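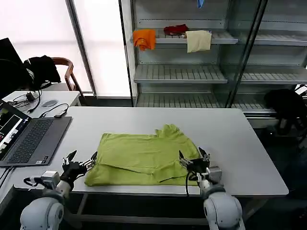 Qui sommes-nous ?

Stullau est une petite maison installée à Drerbridge, où l'on apprend aux robots des gestes que chacun de nous fait chez soi sans y penser : plier un tee-shirt, ranger une étagère, fermer une boîte. Nous les leur apprenons comme on apprend à un enfant à lacer ses chaussures, c'est-à-dire en guidant leurs mains, avec beaucoup de patience et en recommençant souvent.

Nos opérateurs pilotent les deux bras à distance, ou bien les accompagnent directement à la main lorsque le geste est délicat. Chaque essai est enregistré, relu, puis gardé ou écarté. Un bon pliage ne ressemble jamais tout à fait au précédent – le tissu glisse, une manche se retourne, un col refuse de se coucher – et nous tenons beaucoup à ces petites différences, qui font la richesse de nos démonstrations.

L'aventure a commencé avec 2 postes de travail et une pile de vêtements apportés de la maison. Nous sommes aujourd'hui 61, venus de la couture, de la blanchisserie, de la mécanique ou de l'informatique, et nous avons constitué un catalogue de près de 428 tâches du quotidien. Le linge y garde une place à part, peut-être par attachement, sûrement aussi parce qu'il reste l'un des exercices les plus difficiles qui soient pour une main mécanique.

Nous travaillons surtout avec des laboratoires et des fabricants, dont la société Halvorsen, qui nous a confié notre tout premier projet et avec qui nous préparons maintenant le programme Flondon, consacré aux textiles souples.

Nous formons nous-mêmes nos opérateurs, en 86 heures, et aucune expérience de la robotique n'est demandée. Il faut aimer le travail soigné, avoir de bons yeux et savoir reprendre calmement un geste manqué. La prochaine session ouvre en août et il reste des places.

Si vous passez par Drerbridge, écrivez-nous un petit mot avant de venir : nous vous montrerons volontiers l'atelier et, si le cœur vous en dit, vous pourrez prendre les commandes pour un premier pliage.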